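Zitronen im Haushalt: was bei mir funktioniert und was ich mir inzwischen spare

Wer mir schon länger folgt, weiß ja, dass bei mir unter der Spüle ziemlich wenig steht. Eine Flasche Spülmittel, eine Packung Natron, Zitronensäure als Pulver, Essigessenz, fertig. Und auf der Arbeitsplatte liegen fast immer Zitronen, im Winter sowieso, weil ich dann literweise Tee trinke und die ausgepressten Hälften ungern einfach wegwerfe. Ich habe euch mal zusammengeschrieben, wofür ich sie nehme, wie ich sie lagere und bei welchen Tipps aus dem Netz ich nur noch den Kopf schüttele.

Zitronen richtig lagern

Früher lagen meine Zitronen in der Obstschale neben den Äpfeln und waren nach einer Woche hart wie Tischtennisbälle. Jetzt kommen die, die ich bald brauche, offen auf die Platte, und der Rest wandert ins Gemüsefach, in eine verschließbare Dose. Da halten sie locker drei Wochen, oft länger! Wichtig ist nur, dass keine feuchte dabei ist, sonst schimmelt eine und die anderen machen begeistert mit. Also vorher kurz abtrocknen.

Angeschnittene Hälften lege ich mit der Schnittfläche nach unten auf eine Untertasse und decke sie mit einem kleinen Schälchen ab. Frischhaltefolie brauche ich dafür schon lange nicht mehr. Nach zwei Tagen sollte die Hälfte aber weg sein, danach schmeckt sie nach Kühlschrank.

Noch ein Wort zur Schale: Wenn ihr sie essen wollt, kauft unbehandelte. Bei „Schale nicht zum Verzehr geeignet“ hilft auch heißes Abwaschen nur bedingt. Zum Putzen ist es mir dagegen egal, da nehme ich auch die aus dem Netz im Sonderangebot.

Mehr Saft herausholen

Die Zitrone mit dem Handballen kräftig über die Arbeitsfläche rollen, bis sie sich weich anfühlt. Das kennt ihr bestimmt. Wenn sie direkt aus dem Kühlschrank kommt, lege ich sie vorher ein paar Minuten in warmes Wasser. Und ich schneide sie inzwischen längs auf, von Spitze zu Spitze! Sieht ungewohnt aus, aber mit einer Gabel bekomme ich so deutlich mehr heraus als bei quer geschnittenen Hälften. Auf der Zitruspresse geht das natürlich schlechter, da müsst ihr euch entscheiden.

Braucht ihr nur ein paar Tropfen, dann stecht einen Zahnstocher ins Ende, drückt die Menge heraus und steckt den Zahnstocher wieder ins Loch. Ab damit in den Kühlschrank. 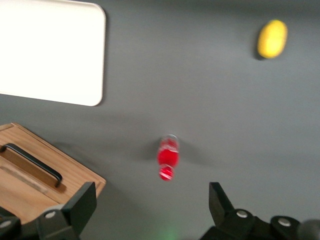 Drallside, im Dezember

So, weiter geht es mit dem Putzen, und da fange ich mit den Schneidebrettern an, weil dazu die meisten Mails kommen.

Schneidebretter und Zwiebelgeruch

Mein großes Holzbrett ist noch aus der Zeit in Warka und hat wirklich alles mitgemacht. Wenn es nach Zwiebel oder Knoblauch riecht, streue ich grobes Salz darauf, nehme eine halbe Zitrone (darf gerne schon ausgepresst sein) und schrubbe damit in kreisenden Bewegungen, mit ordentlich Druck. Dann lasse ich die Pampe kurz liegen, wische sie ab, spüle mit warmem Wasser nach und stelle das Brett hochkant zum Trocknen. Bitte nie flach liegen lassen, sonst wirft es sich. Einmal im Monat bekommt es danach noch etwas Leinöl.

Für Kunststoffbretter geht das auch, nur Verfärbungen von Möhren oder Kurkuma verschwinden so nicht. Da hilft bei mir Öl: ein paar Tropfen Sonnenblumenöl auf ein Küchenpapier, einreiben, dann mit Spülmittel abwaschen. Klingt verrückt, klappt aber prima, denn der Farbstoff ist fettlöslich. Und Bretter mit tiefen Rillen, auf denen rohes Fleisch geschnitten wurde, sollte man irgendwann auch einfach ersetzen. Zitrone desinfiziert nicht, auch wenn das überall steht.

Kalk an der Armatur

Wir haben hier sehr hartes Wasser. Wenn ich eine Woche nicht wische, hat der Hahn einen weißen Kragen. Am Auslauf stülpe ich eine ausgepresste Zitronenhälfte über die Düse, drehe sie ein bisschen und befestige sie mit einem Gummiband. Eine halbe Stunde dranlassen, abnehmen, mit einer alten Zahnbürste drüber, gründlich abspülen. Bei dickem Kalk reicht das nicht, da schraube ich den Strahlregler ab und lege ihn in eine Lösung aus Zitronensäurepulver und kaltem Wasser.

Kalt ist bei Zitronensäure wirklich das Entscheidende! Wird die Lösung heiß, bildet sich Calciumcitrat, und das klebt dann hartnäckiger als der Kalk vorher. Ich habe mir so mal einen Wasserkocher ruiniert und die Schuld noch wochenlang auf den Hersteller geschoben. Fürs Entkalken mit Hitze nehme ich seitdem verdünnten Essig, aber nur, wenn die Anleitung vom Gerät das erlaubt. Bei Kaffeemaschinen mit Gummidichtungen bin ich da vorsichtig.

Wo Zitrone gar nichts zu suchen hat

Marmor, Travertin, Kalkstein, Terrazzo: Finger weg. Die Säure frisst matte Flecken in die Oberfläche und die poliert ihr nicht mal eben wieder heraus. In meiner alten Küche in der Zawadzka war die Fensterbank aus Marmor, und man konnte an ihr ablesen, wo ich beim Kochen die Zitronen abgelegt hatte. Der Steinmetz wollte damals fürs Aufarbeiten 1350 Złoty haben. Die Ringe sind geblieben und ich habe einen Blumentopf draufgestellt.

Auch auf Aluminium, Emaille ohne Säureschutz und offenen Zementfugen lasse ich den Saft nicht stehen. Fugen vorher wässern, wenn ihr daneben mit Säure arbeitet, dann saugen sie weniger davon auf. Und niemals, wirklich niemals, Säure mit chlorhaltigem Reiniger zusammenbringen! Da entsteht Chlorgas, und so ein Bad ist schnell viel zu klein dafür.

Die Mikrowelle

Mein Lieblingstrick, weil man dabei praktisch nichts tut. Eine mikrowellenfeste Schüssel mit Wasser füllen, eine Zitronenhälfte in Scheiben hineingeben, einen Holzlöffel dazustellen (damit das Wasser nicht plötzlich hochkocht) und auf hoher Stufe laufen lassen, bis die Scheibe beschlägt. Bei meinem Gerät sind das fast 3 Minuten. Tür danach zulassen und erst mal Kaffee kochen. Die Spritzer sind dann so weich, dass sie mit einem feuchten Lappen abgehen. Vorsicht beim Herausnehmen, die Schüssel ist richtig heiß.

Schalen aufheben: der Essigreiniger

Zitronenschalen sammle ich in einem großen Schraubglas. Wenn es voll ist, gieße ich mit hellem Tafelessig auf, bis alles bedeckt ist, und lasse es 11 Tage dunkel stehen. Warum elf? Beim ersten Mal war ich so lange verreist und es hat gut gerochen, dabei bin ich geblieben. Danach durch ein Tuch abseihen, mit Wasser im Verhältnis 1 zu 2 mischen und in eine Sprühflasche füllen. Ich nehme das für Fliesen, Glas und die Duschwand. Der Essiggeruch ist beim Sprühen schon noch da, aber er verfliegt schnell.

Achtet darauf, dass die Schalen immer unter der Flüssigkeit bleiben, sonst schimmeln sie oben. Ein kleines Marmeladenglas als Gewicht tut es. Und beschriftet die Flasche! Das Zeug sieht aus wie Apfelsaft.

Was ich nicht mehr mache

Zitronenscheiben in der Spülmaschine. Der Duft ist nach dem Durchlauf weg und dafür hängen Kerne im Sieb. Lieber das Sieb selbst sauber machen, davon kommt der Geruch meistens.

Zitrone gegen Rostflecken auf bunter Wäsche. Auf weißer Baumwolle klappt es gut (Saft und Salz drauf, in die Sonne legen, auswaschen), aber mein grünes Leinentuch hat jetzt einen hellen Klecks. Bei Farben immer erst am Saum probieren.

Ganze Schalen im Abfluss. Stand in einem Heftchen, das ich mal in Jinddale auf dem Markt mitgenommen habe, und war wohl für Spülen mit Häcksler gedacht. Ich hatte keinen, dafür am Abend einen verstopften Siphon und einen Eimer trübe Brühe auf dem Küchenboden.

Im nächsten Beitrag geht es um Natron, da sind noch etliche Fragen offen, vor allem zu angebrannten Töpfen. Wenn ihr dazu etwas wissen wollt oder einen Zitronentrick habt, der hier fehlt, schreibt ihn mir gerne in die Kommentare!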